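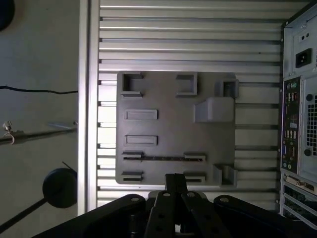
Une machine peut-elle aujourd'hui démonter et remonter seule un ordinateur de bureau ?

Par morceaux, et à condition qu'on lui ait préparé le terrain. Elle retire correctement une pièce qu'elle connaît et la range dans un logement fait pour elle ; l'enchaînement complet, sans main humaine à proximité, reste hors de portée de tous les systèmes que nous avons essayés.

## 4.2 Démontage d'une tour : ce que mesure le protocole Gastau

La littérature promet régulièrement le robot qui pliera le linge, videra le lave-vaisselle et réparera l'imprimante. Nous avons visé plus bas. Le protocole Gastau retient six opérations d'atelier, de la dépose d'une barrette de mémoire à la remise en place d'un tiroir de disque, toutes à la portée d'un stagiaire à son premier matin. Chacune est tentée par deux politiques de commande, Gander et Sembiring, sur le même poste et avec les mêmes consignes, pour un total de 215 essais.

Un essai est compté comme réussi si la pièce a quitté son emplacement et se trouve dans le logement prévu, sans dommage visible. La seconde clause a été ajoutée en décembre, après une série où Gander obtenait d'excellents résultats au prix de verrous de mémoire qu'il fallait ensuite remplacer.

Les deux politiques échouent différemment. Gander est rapide et s'obstine : devant un loquet qui résiste, elle recommence le même geste avec une constance que l'on aimerait trouver ailleurs. Sembiring hésite, recule, se replace, et atteint souvent la limite de temps dans une posture irréprochable. Les câbles mettent les deux d'accord. Souples, mal rangés, jamais deux fois au même endroit, ils suffisent à rendre inutilisable une trajectoire correcte l'instant d'avant.

La part du mobilier dans ces performances mérite d'être dite. La tour est couchée et déjà ouverte, et le plateau de rangement attend à côté d'elle (figure 2). Un lecteur sévère y verra un ordinateur qui se laisse faire. Les techniciens de l'atelier Kerkach, consultés sur ce point, travaillent d'ordinaire sous un bureau, à genoux, avec une lampe entre les dents.

**Figure 2.** Poste de travail : tour de bureau posée sur le flanc, panneau latéral retiré, carte mère et baies de disques accessibles par le dessus. À gauche du boîtier, le plateau porte-pièces et ses logements. 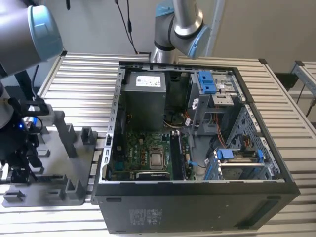
## 4.3 Limites

Nos résultats portent sur un seul modèle de boîtier. Le transfert à un autre châssis n'a pas été évalué, et le dévissage ne figure pas parmi les six opérations.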